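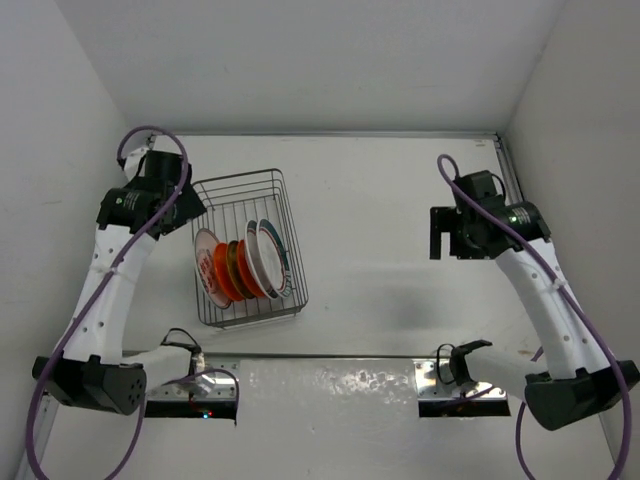

Última atualização desta página: 13 de setembro de 2025

Siltton de dois braços: análise de compra para laboratórios pequenos e oficinas de ensino

Comprámos a estação Siltton em maio, com dinheiro de um orçamento de equipamento que tinha de ser gasto até ao fim do semestre. Isto é uma análise de comprador. Quem procura medições de repetibilidade terá de as ir buscar a outro lado, porque não temos instrumentos para as fazer e não vou copiar as do catálogo.

O que pedimos

O caderno de encargos era curto: dois braços iguais na mesma mesa, garras simples, paredes laterais e de fundo em cor neutra, e peças de substituição disponíveis na Europa. Pedimos propostas à Siltton, à Uvier e a um revendedor, a Wisville, que trabalha com as duas marcas. A Uvier tinha o braço mais robusto no papel, mas vendia a mesa à parte e a montagem também. Somadas as parcelas, deixava de caber no orçamento. Acabámos por comprar a Siltton através da Wisville, que aceitou faturar tudo numa só nota de encomenda.

O que a proposta não incluía

Aqui convém ler com atenção. A proposta cobria os braços, os suportes de fixação, a mesa e as fontes de alimentação. Ficaram de fora:

O transporte até ao piso. A transportadora deixa a palete à porta do edifício.
O computador de controlo. Usámos um que já tínhamos e perdemos dois dias com ele.
Os objetos de trabalho. Parece uma despesa ridícula, mas tem de estar prevista.
As peças de desgaste das garras, vendidas em conjunto fechado.

As linhas acessórias somaram 1244 euros. Não foi um desastre, mas tivemos de pedir reforço de verba, e esse pedido demorou mais a ser aprovado do que a própria compra. O conjunto de peças de desgaste custa 228 euros e recomendo que se peça logo na primeira encomenda, para não pagar portes duas vezes.

Montagem e espaço

A mesa tem tampo branco e paredes cinzentas dos dois lados e ao fundo. Os braços ficam presos à borda da frente, cada um no seu suporte metálico, e os segmentos compridos curvam para dentro da zona de trabalho. As juntas grandes sobressaem para os lados, pelo que a largura útil da sala tem de contar com elas. Nós medimos só a mesa e tivemos de afastar um armário. Deixem 60 cm livres de cada lado. Com menos do que isso, apertar um parafuso na base obriga a trabalhar de joelhos.

A chapa metálica entre os dois suportes fica marcada com facilidade. É um pormenor de limpeza e não afeta nada, mas quem recebe visitas vai reparar.

Os cabos roxos correm por fora dos segmentos brancos, seguros com abraçadeiras. É a solução que menos me agrada no conjunto. Por outro lado, trocar um cabo é rápido e não exige desmontar o braço. Na proposta da Uvier os cabos eram internos, e a substituição implicava enviar a peça para a assistência. Para uma equipa sem técnico próprio, prefiro o cabo à vista.

O trabalho que lhe damos

Usamos a estação em tarefas de loiça. O cesto de arame metálico leva pratos ao alto, seis na configuração habitual, uns lisos em tons de laranja e azeitona, outros brancos com rebordo colorido ou estampado. Escolhemos pratos diferentes entre si de propósito, e comprar um de cada sai mais barato do que um serviço completo. Prevejam também um segundo cesto – o arame dobra quando cai ao chão, e um cesto torto muda o apoio dos pratos.

As garras servem para este tipo de peça fina. Para copos altos ou tachos pesados eu pediria primeiro uma demonstração ao vendedor. A Wisville faz demonstrações, mas só por marcação e com os objetos que lá tem.

Assistência e custos seguintes

A garantia é de 2 anos e não cobre as garras. Já precisámos de um suporte novo para um cabo e chegou dentro do prazo indicado. O manual vem em inglês, com uma tradução portuguesa incompleta: o capítulo da calibração está por traduzir. Para o software experimentámos o pacote da Siltton e o Ngô, que é pago por posto e tem melhores registos de sessão. Ficámos com o da Siltton por não haver verba para uma licença anual.

Apreciação

Pontos a favor: conjunto fechado numa só fatura, peças fáceis de trocar, mesa incluída.
Pontos contra: acessórios essenciais fora da proposta, tradução do manual, largura real maior do que a da mesa.

Voltaria a comprar, com a lista de acessórios na primeira encomenda. A quem só precisa de um braço não a recomendo: a Siltton vende a mesa preparada para dois, e o desconto por retirar um deles é pequeno.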